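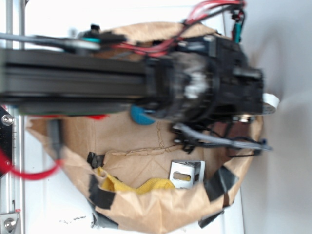
Bag picking is a bench task used to gather examples for learning systems that control robot arms. An arm reaches into an open bag, takes hold of one of several unrelated objects, and lifts it out. The version described in this article is known as the Rondosholm protocol, after the workshop where it was first written down. Its founding document is two pages long, most of it concerned with tape.

Collection

A session consists of short recordings called episodes, each covering one attempt. An operator guides the arm, and the system stores the camera views along with the joint positions. The Rondosholm set holds 1277 episodes, of which 620 are marked as clean grasps. The rest include drops, near misses and a category labeled "pushed it around," which the authors kept on the grounds that a learner ought to see what most of the work is like.
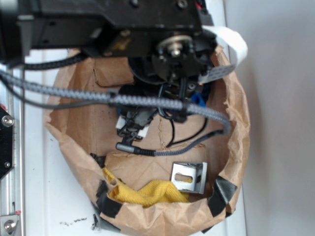 Containers are the least standardized part of the protocol. Rigid bins give tidy results and teach an arm very little about containers that sag. Paper bags crease differently after every attempt, so the rim is usually held open with strips of black tape, and soft items such as a crumpled yellow cloth share the floor with stiff ones such as a slotted metal bracket. The Flelel variant replaces the bag every 80 episodes. The Lemaire variant replaces it when someone complains. 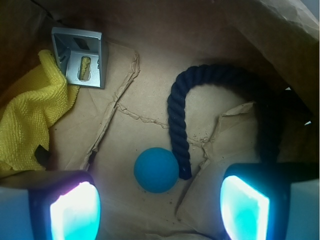

Why are failed attempts kept in the set?
Failed attempts show the learner which approaches lead nowhere, and they often contain a recovery worth copying. They are labeled separately so that a training run can include them or leave them out.

Labeling

Episodes are labeled after the session, usually in September, when the backlog can no longer be ignored. The Condov labeling sheet asks for the target object, the outcome and a comment. The comment field is optional and is mostly used to disagree with the outcome field.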